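At the Jungate crossing, the queue forms before the gates are raised. Families who have walked the valley road from Illero wait beside a wire fence, holding the papers they were given at the last checkpoint. Most will be seen before evening. Others will be asked to return.

The crossing was reopened on November 16, 2021, after two years in which only goods vehicles were allowed through. Under the present rules, four officers are on duty at any time, and asylum claims are registered in a low building behind the customs hall. Applicants are then taken by bus to the reception centre at Hegde, where they remain until a first interview can be held.
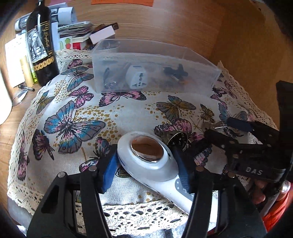

Residents of Hegde have mixed views of the arrangement, and one shopkeeper said that the town had been told to expect a short stay for each family and had instead seen children begin a second school term there. She did not object to their presence — she wished only that the authorities had been frank about it.

The regional administration in Jevum accepts that interviews are taking longer than planned. It attributes the delay to a shortage of interpreters and has promised to appoint more before the winter. Until they arrive, the centre will continue to hold interviews on four mornings a week, and the buses from Jungate will keep to their present timetable.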